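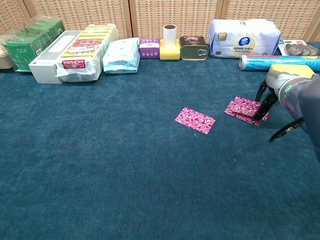

## Gredcombe Robotics Club: spring notes

The club is into its second month on the household sorting project, and the arm is now working on the carpet every session. We moved it off the bench in March. Most of what people want a home robot to pick up is on the floor, and a carpet behaves differently from a tabletop. Flat things sink in a little, and the fingers catch on the pile if they come in too low.

The patterned cards are the current task. A card has almost no height, so the gripper has to come down to nearly the same level as the carpet without pushing into it. When one card is lying on another, the arm should take the top one and leave the lower one where it is. Cans and boxes were done in the first few weeks and gave very little trouble. Soft packs of tissues took longer, mainly because they change shape when squeezed.

We log every attempt. The total stood at 1,227 when this issue was put together. For single cards the students have reached 86 percent over the last 200 tries. Stacked cards are well behind that and we don't have a figure worth printing yet. The usual failure is that both cards come up together. The second most common is that the fingers close on nothing and the arm carries on to the drop point as if it had something.

Hưng Hầu has been rewriting the part of the program that decides how far down the wrist should go. The old version used one fixed height for the whole carpet. The new one takes a reading at the start of each session and adjusts from there. It adds a short wait before the first pick – please don't restart the program during it, it hasn't frozen.

Two requests for members:

- Bring in household packaging if you have it. Full packets are better than empty ones, since empty boxes tip over when the arm brushes them. Anything with a pull-ring lid is welcome as long as it is still sealed.
- Write your log entries before you leave. Several sessions last month had attempts with no result next to them, and those had to be thrown out.

The Felitz meet is the next date that matters. Each team gets 4 runs, and the best one counts. The item list is handed out on the morning, so we can't practice the exact set, but the organizers have said it will include flat items and at least one soft pack. Skondis will be there again. They beat us last year on speed, and we lost more points by dropping things than by being slow, so the plan is to leave the arm speed where it is.

Students who want to run the arm at Felitz need to have done a full session as operator and a full session on the log. A sign-up sheet is on the door. If you have only done one of the two, put your name down anyway and mark which one is missing.

The club room opens at 4:00 p.m. as usual. Please take your shoes off before stepping on the carpet.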